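Giving up the car, one year in

10/8/18

I sold the car last fall and have taken the bus to work in Pladcombe ever since. The ride is 17 stops and takes about twice as long as driving did. I spent 418 dollars on fares, which is less than my old insurance. 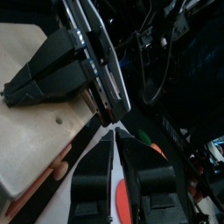

Idris Gittins wrote in to ask how I get groceries home. Mostly I carry them in a backpack, two trips a week.

The worst stretch was November, when they cut the late route and I walked home from the depot six nights in a row. I bought better shoes after that.

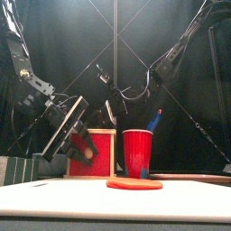 What I would do differently

I would get the annual pass at the start. I would also move closer to the depot, but the rents there are too high for me.
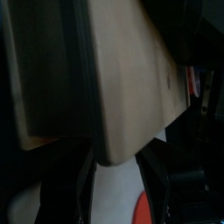
So I'm staying put, and I renewed the pass last week.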